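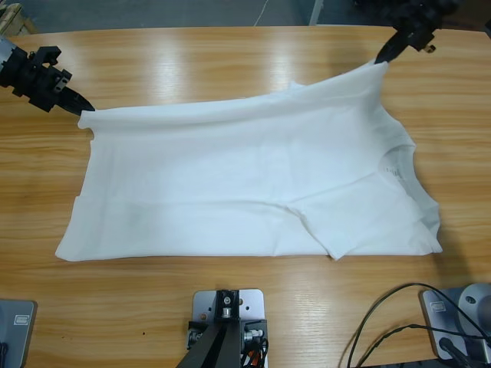 White Tee on the Big Table

Gallery: Laundry, Continued
Posted by Murdo Ritchie, Jul 15, 2025

Welcome back to the least glamorous gallery on this site. The harbor photos get more visitors and the bread photos get more compliments, but laundry is what I have the most of, so laundry gets a page too. It's a short one this time. One shirt, one table, and more notes than either of them asked for.

The shirt
Plain white, short sleeves, crew neck. It's lying sideways, hem to the left and collar to the right, with the top edge coming up off the wood at the corners. I own a stack of white tees in varying states of dignity and I've stopped trying to tell them apart.

The wrinkles
One long diagonal fold across the upper half, and a fainter crease running through the lower half. I have a perfectly good iron. It lives in a closet in Gevley, in the apartment I moved out of in January, and I like to think it's happy there.

The collar
Ribbed, and a touch darker than the rest in this light. Collars are where a white T-shirt gives up first. When the ribbing goes wavy, the shirt gets demoted to painting, and after painting it gets demoted to the bicycle chain.

The label
There's a little care label just inside the neck. You can't read it here, and in my experience it wouldn't change anyone's behavior if you could. Everything in this house goes in together at the same setting and takes its chances.

The table
Honey-colored wood with long streaks of grain, and a shine that grabs every overhead light it can find. I bought it secondhand from Tesfamariam, the furniture place behind the bus station, for 115 and a promise to carry it down the stairs myself. It seats six. In four years it has seated two, plus whatever came out of the dryer.

I've tried folding on the bed (too soft, and I lie down) and on top of the machine (too small, and it hums). A hard table at waist height wins by a mile. The only drawback is that you have to clear it before dinner, which in practice means dinner happens on the couch.

How I fold a tee, for the people who wrote in after the last gallery

Lay it flat and pull the corners out so the hem is straight. Most of a bad fold happens right there.
Smooth it from the collar down with the side of your hand.
Bring one side in toward the middle, sleeve and all, then turn the sleeve back on itself. Same again on the other side.
Fold the hem up to just short of the collar, then in half once more.
Put it in the drawer before you have time to judge it.

My sister folds hers in thirds and stands them up like files, and she can do a full load in 40 minutes including socks. I've seen her drawers. They look like a stationery store. Mine look like the lost and found at a swimming pool, but the shirts are all in there.

More from the house
The Kuvden Shelf, Before and After (mostly before)
Towels: A Disagreement
Every Mug We Own, 49 Photos
Gremis Street Windows in the Rain

Comments are open. If you're going to tell me about hangers, please keep it civil.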